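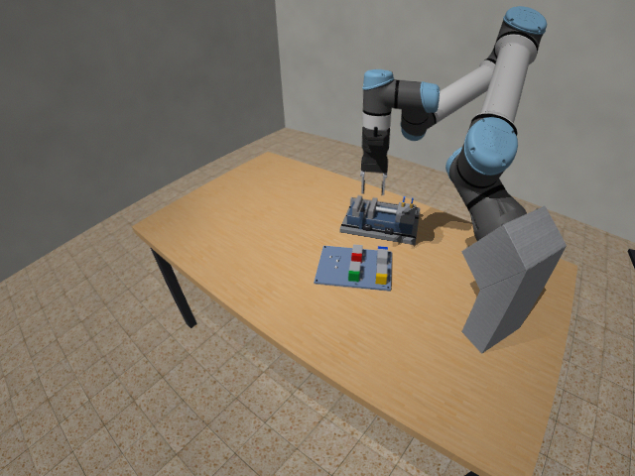 Checking a vise-loading cycle in simulation before it goes to the shop floor

At Ladcombe the loading cell is always run in the simulator before anyone alters the program on the real arm. The operator who will look after the cell does this check, with the programmer present. Allow one shift.

1. Open the cell model and load program 2308. The older program, 2285, stays in the list for comparison and must not be edited.

2. Confirm the layout. The arm sits on its angled pedestal at one end of the table, with the vise under the gripper and the blue parts plate in front of it. If your bench is arranged differently, correct the model first.

3. Step the arm to the approach point. The gripper should point straight down, with both fingers just above the vise jaws and slightly apart. Check the clearance from a low side view as well as from above — the default view hides the jaw tops.

4. Check the plate. The coloured blocks are stacked in columns. Pick from the top of a column only, and enter a separate pick height for each level.

5. Run the cycle at reduced speed four times. Stop at any contact warning and write down the step number.

6. Save the result under the Madelik job name and sign the changeover sheet.

What changes for operators

Under the old arrangement one person loaded and unloaded each vise by hand and stayed with it for the whole shift. With the cell running, one operator covers three vises. The work moves to filling plates, measuring finished parts and clearing stops. Reaching between the jaws is no longer part of the normal cycle, and any job that needs it requires the cell to be locked off.

Setters keep their grade. Kwaku Arthur's team asked in April that stops be logged against the program number and not against the operator on duty, and the log sheet now has a column for this. Fill it in even when the cause seems obvious.

Operators moving over from the Tikkanen line should complete steps 1 to 5 twice before signing.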